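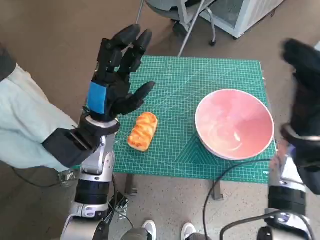
The best surface for a small bread table may already be in the sewing drawer. A cutting mat, the green kind with a white grid, covers a little table neatly, lies flat, and gives bread a plain background that a printed cloth never does.

I started using one in June, when my old linen went into the wash and stayed there. Mine is a Grulex, bought for quilting. It has the usual lines and angle guides, and rolls look good on it. Golden crust against green is a strong pairing, and it needs no flowers or candles to help it along.

A mat like this was made for blades and fabric. If the bread is going to be eaten, put a board or a sheet of parchment under it, and keep the mat away from hot pans. Heat will warp it, and a warped mat never lies flat again.

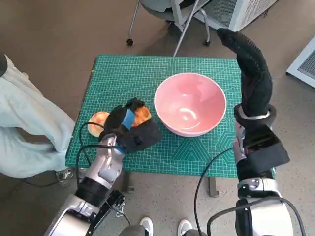 The bowl matters more than the mat. Pink ceramic is my choice this year. It warms up the orange and brown of baked things, and a glossy inside catches light from a window or a lamp. Skumico and Rodier both sell wide, low bowls in this color. The Avram is deeper, and a single roll gets lost at the bottom of it.

Size is where most people go wrong. A large bowl will take over a small table if it sits dead center, so move it to one side and leave the other side for a bun or two. I keep the count low. With 6 rolls out, the grid disappears and you might as well have used the linen.

Mix the shapes if you can. A round bun with a crosshatch top and a longer roll with diagonal scoring are enough to make a table look considered — even when both came from the same grocery shelf. Put the long one in the bowl and the round one straight on the surface.
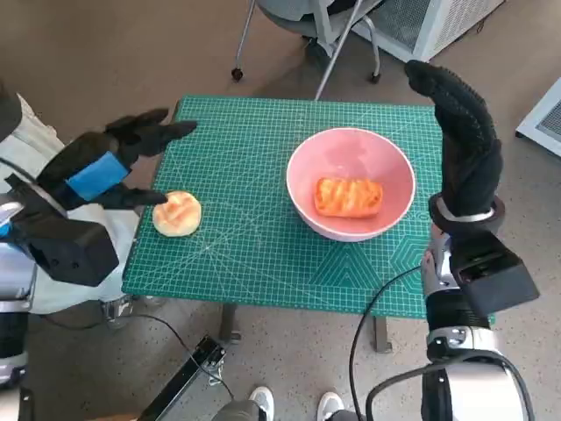 A round bun on the mat, a longer pastry in the pink bowl.

Cleanup is short. Brush the crumbs off with a dry pastry brush, then wipe the mat with lukewarm water and a drop of dish soap. Store it flat, under a bed or behind a dresser.

Last updated May 19, 2024

1,412 shares
3 comments

quiltandcrumb
My rotary mat is so scored up I'd be embarrassed to put food near it. Might turn it over and use the back.

Dell in Ohio
Agree on the Avram bowl. Good for soup, bad for rolls.

marblerye
Where do you get the buns with the crosshatch top? Our bakery only does plain.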